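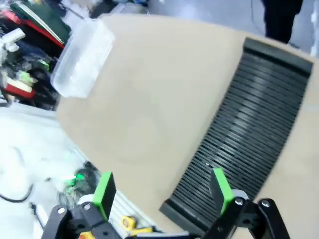
Harkescombe, July. Premulari is happy to share that its side-by-side trial of robot grippers is now well under way at our Harkescombe workshop, and we couldn't be more grateful to everyone pitching in! The plan covers 12 gripper and camera pairings and 2,000 picks in all, with ribbed and flat parts both getting their turn.
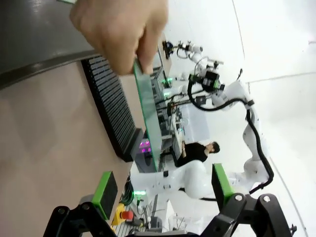

"Thin, see-through panels are the ones people always ask us about," said Hatsue Okabe, who leads the trial, "so we're giving them plenty of time." Results will be free to read on the Premulari site. For questions, please write to Alper Avcı, press desk.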